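Subject: Re: [grinwood-residents] Ethics complaint against the county prosecutor
Date: Dec 25, 2023

Hello all,

I answer below the quoted part, because I think one thing in it should be corrected before people repeat it at the January meeting.

> The prosecutor in Vumberg has stepped aside from the Warrier case, so the
> complaint is finished. There is no office left to complain against. I
> propose we take it off our agenda and talk about the bus line.

As I understand the rules, to step aside from one case is a different matter than to leave the office. The prosecutor is still the prosecutor. Only the Warrier file went to the neighboring county, and the ethics complaint stays open until the state board makes a decision on it. I called the clerk of the board and she confirmed me this. She could not say when the decision will come.

For those who joined the list later, the complaint has 3 points. The first is that the office accepted a campaign donation from the Warrier company while it was already looking at their contracts. The second is that two meetings with the company's lawyer were missing from the public calendar. The third is the letter to the newspaper in Vumberg, which I personally find the weakest point, and I would not be sad if the board drops it.

I read the complete complaint last week, all 88 pages with the attachments. Many of them are copies of the same emails, so please do not be afraid of the number. The important part is the timeline near the beginning. If you read only this, you will already know more than what the newspaper printed.

I want to be fair also to the other side. The prosecutor says the donation was returned after three days, and there is a bank record for it in the attachments. Some messages here were written as if this record does not exist. We can still ask why it was accepted – but we should ask it with the correct facts.

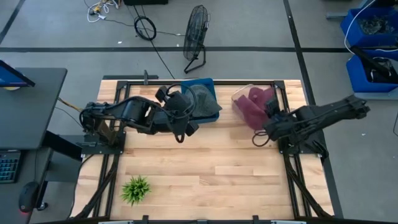

About the meeting in January, I would prefer that we keep the item on the agenda, only shorter. Fifteen minutes should be enough, and the bus line can come directly after. I can prepare one page with the dates and send it to the list before, so that we do not lose time with explaining.

One more request. The person who posted the Zamix invoices, could you please tell us where they come from? I could not find them in the attachments or on the county website. If they are from a public records request, then the request number would help, and I will add it to my page.

Best regards to everybody, and a peaceful holiday to those who celebrate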